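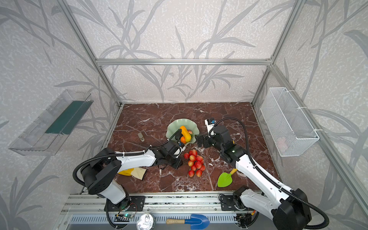
Cell 2, left arm at the bowl, right arm waiting.

Thread: Sorting cells and the packing bench rota
Board: Shop floor / Automation

tallow_bench
Posting for other sites that are getting the same kit. We are a small returns and repack operation (Bekside, mixed household goods and toys). The two-arm cells are on trial until July. Both arms are bolted to a slotted rail along the front and the work surface is a marble slab. The task at present is bowl handling: items in and out of a green bowl, with loose items left on the slab.

What has changed so far is the rota. The repack bench used to be a full shift at one station. It is now split into blocks of 38 minutes, alternating between the bench and minding a cell. Minding means resetting the items, clearing stops and filling in the log. I would like to know how other sites have graded that work. Ours is still paid at bench rate.

gauge_pin
Same at Plalitz. Bench rate for the first trial, then a separate grade once the log became part of the job description. It took a long time and only moved when the fault entries were being used by engineering to change settings. Keep copies of your logs.

oddlot16
Disagree with calling it a separate grade. Putting a toy vegetable back on a slab is not a skill. The bench is harder on the hands and needs more judgement about condition. If anything the bench should go up.

gauge_pin
The reset is the small part. Someone has to decide whether a stop is a bad grip, a cable fouling or a lighting problem, and write it so the next shift can use it. We had 133 entries that just said "stopped, restarted". They were useless to everybody.

tallow_bench
Agree on the entries. Our form has a free text box and no categories. I have asked for four: grip, reach, cable, other.

rukora_nights
Question on the layout. There is a cloth lying at the left, partly beneath the arm. Is that part of the task set or is it for wiping down? We run Rukora fixtures and the rule is nothing soft inside the arm envelope unless the program calls for it.

tallow_bench
Task set. Cloth handling is on the list after rigid items. Wipes are kept on a hook outside the cell.

rukora_nights
Then I would move it clear until its turn comes. Same for the tin and the little shovel at the front edge. Items waiting should have a marked place.

oddlot16
There is a tray on the left wall and a wire basket on the right. Use those.

tallow_bench
The basket is for finished items. The tray could take the shovel, I will measure it. Point taken on a marked place.

halfshift_q
More interested in the people side. Has the 38 minute split helped or made it worse? At Tarar we were told rotation would reduce strain. Wrists improved. Complaints about backs went up, as the cell was set at a height where you lean in over the rail to reset. No one had measured a person against it, only the arms.

tallow_bench
Similar here. The rail is between you and the slab, and the arm bases take the two front corners, so the reach is through the middle. Shorter staff find it awkward. I have put in for a step and for a long-handled grabber.

gauge_pin
Do not accept a step. A step next to a powered cell is a trip hazard and our safety rep had one removed within a week. Ask for the frame to be lowered. It is aluminium extrusion, so the legs can be cut or swapped.

oddlot16
Lowering it means realigning everything and losing days. A grabber is cheap.

gauge_pin
Days lost once, against a bad lean on every reset until July and probably beyond. Get the cost of both in writing and let the manager choose with a signature.

halfshift_q
Seconded. Also check who stops the arms before hands go in. Ours had a pause button on the tablet and people treated it as a stop. It took a near miss to get the isolator moved to within reach.

tallow_bench
Isolator is on the right, waist height, and the written method says isolate before reset. In practice people pause when the line is behind. I have raised it. The answer was that reset time is being looked at, which I take to mean it is a target.

rukora_nights
If reset time is a target then the isolate step will be skipped. Ask for it to be recorded separately from the reset. We did that and the pressure went elsewhere.

oddlot16
On that I agree with everyone. My view on the grade stands.

tallow_bench
Thanks. I will take the log categories, the frame height and the separate isolate time to the meeting on 22nd February and post the reply under this thread. If anyone has a written grade description for cell minding, please send it by message.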